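About Us

Hi! I'm Ubaldo Marino, and if you've ever called Punano with a robot arm that suddenly stops short of where it should, I'm most likely the one who picked up the phone. We're a small shop. We set up robot cells, we look after them, and when something goes wrong we get them going again. That's the whole business. We don't build arms and we don't sell them, though people ask me both at least once a month.

I started out fixing packaging lines at a place called Dal Bello, mostly conveyors, with one tired old palletizer that I got much too fond of. When the palletizer was finally scrapped I kept the teach pendant (it's on a shelf by my desk, still with tape on the deadman switch from before my time). After that I went out on my own, first out of my garage and then in the unit we have now, which has proper heating and a door wide enough for a pallet jack. We've done 183 cell setups since then, from single arms on a bench to one very long week with a row of them at a bottling plant.

How we work

Every job begins in simulation, and I'm a bit stubborn about that. Before we bolt anything to anybody's floor, we build the room on the computer, put the arm in it and move it around until I'm happy with where the base goes. Nurby is the cell we get asked about most, so I'll use that one. It's our kitchen cell: one seven-joint arm, one gripper, a counter, a cooktop and some drawers, all living in the simulator so we can break things for free.

The base position is what takes the time. Set it too far back and the arm has to stretch flat out to reach the counter, and a stretched arm is a shaky arm. Bring it too close and the elbow folds up on itself and the wrist runs into its joint limits halfway through a move. I usually shift the base in small steps, run the same set of reaches from every spot, and write the joint margins down in a plain old spreadsheet. 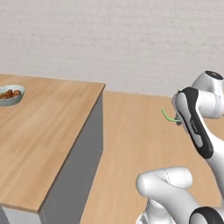
Once the base is settled I go on to the tool frame. You'd be amazed how many calls we get that come down to a tool frame somebody typed in by hand and never checked! The arm is fine, the program is fine, and the gripper thinks its fingertips are an inch from where they are. We touch off on a fixed point from four directions and compare. If the numbers don't agree, we do it again, and I make another coffee.

Then comes payload. Please tell the controller what the gripper weighs. If you swap fingers, tell it again. An arm with the wrong payload will sag a little or trip its own collision stop, and you'll spend an afternoon blaming the cabling. I have spent that afternoon, more than once.

Drawers get their own round of checks. A drawer has walls, so the gripper can't just come in sideways like it would over an open counter. We want the wrist close to upright on the way in and again on the way out, with enough clearance that the knuckles don't catch the rim. I run the approach at 15 percent speed first and only bring it up to 100 when the path has been clean for a good long stretch.

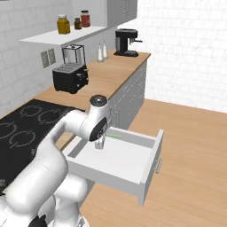
The last part of a setup is the handover folder, and I know how that sounds, but it's what customers thank us for. It has the base coordinates, the tool frame, the payload settings, the joint limits we chose and a backup of the controller. Nurby's folder has 1,213 logged runs in it and I still go back and look things up.

Looking after your cell

If you're on our Grarnura care plan, we come by on a schedule you pick. We check the base bolts for torque, listen to every joint on a slow sweep, look over the cables where they bend, clean the fingers, and redo the touch-off. A normal visit takes about half a day. If a brake or an encoder is going, we'll usually hear it or see it in the log before it stops you, and we can talk about when to take the arm down so it suits your shifts.

Not on a plan? Call anyway. Have the error code handy, and don't clear the log before we've seen it, please, I'm begging you.

Visiting and getting in touch

You're welcome to stop in and try a reach study on your own layout. Bring a floor drawing if you have one; a sketch on the back of a delivery note has worked fine too. We're running two open afternoons in March for people who are thinking about their first cell, and there will be coffee and a lot of talk about cable routing. Ring the bell by the wide door, as the front one sticks.

Page last updated 2023-01-19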